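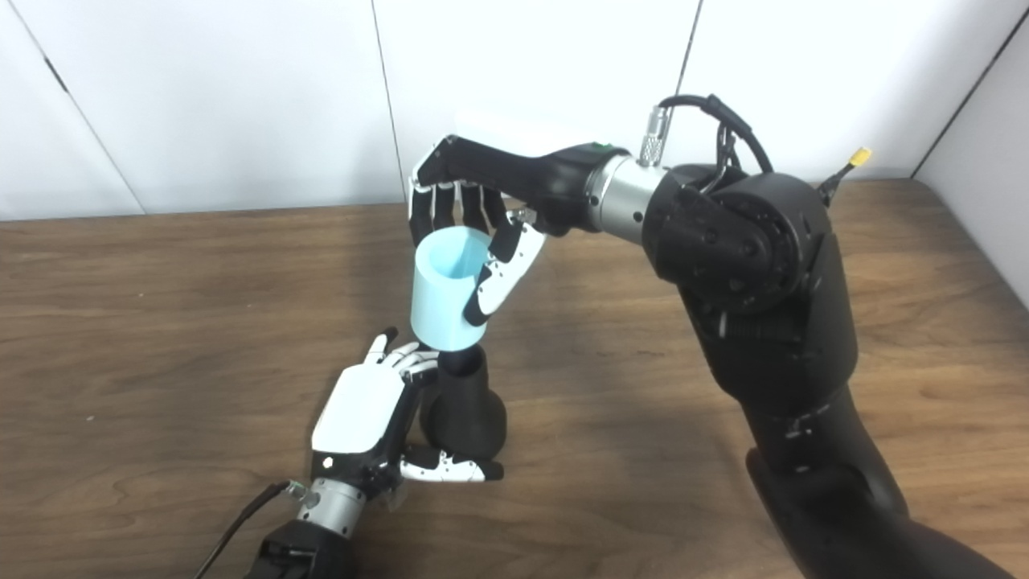 Fig. 1. A light blue cup held just above a black vase-shaped object, a robotic hand on each.

Listening Report: Druvach by Miltance
Wellington Rocha
Popular Music Since 1990, final project
Instructor: Marjorie Bloxham

I picked Druvach, the fourth album by the duo Miltance, after hearing the single "Yeon" on the campus station in April. I ended up playing the whole record more than 30 times for this project, and I still hear new things in it!

The question I started with was simple: how does a band with so few instruments make songs that feel this full? Most of the album is voice, bass, a cheap drum machine and a lot of tape echo. I made a chart for every track showing when each part comes in and drops out, then compared the charts with Miltance's earlier album, Villik.

The biggest difference is patience. On Villik the drums usually start right away. On Druvach they wait, and in "Yeon" the first verse is only bass and two voices singing a third apart. When the beat finally arrives (a slow one, 100 beats per minute) it feels huge, even though the volume hardly changes. I played that moment for my roommates and they all looked up.

The lyrics surprised me too. The middle song, "1625," repeats an apartment door code until it starts to sound like a prayer – or maybe a complaint, I went back and forth on this. The singers trade the numbers between the left and right speakers, so please use headphones if you can.

Not everything works for me. The closing track fades out just as a wonderful organ part begins, and the spoken section before it runs long. I also had trouble charting the echo, as it blurs where one part stops and the next begins. Professor Bloxham suggested marking those spots with a dotted line, which made the charts much easier to read.

If I had another semester, I would chart the live versions next, starting with "Yeon."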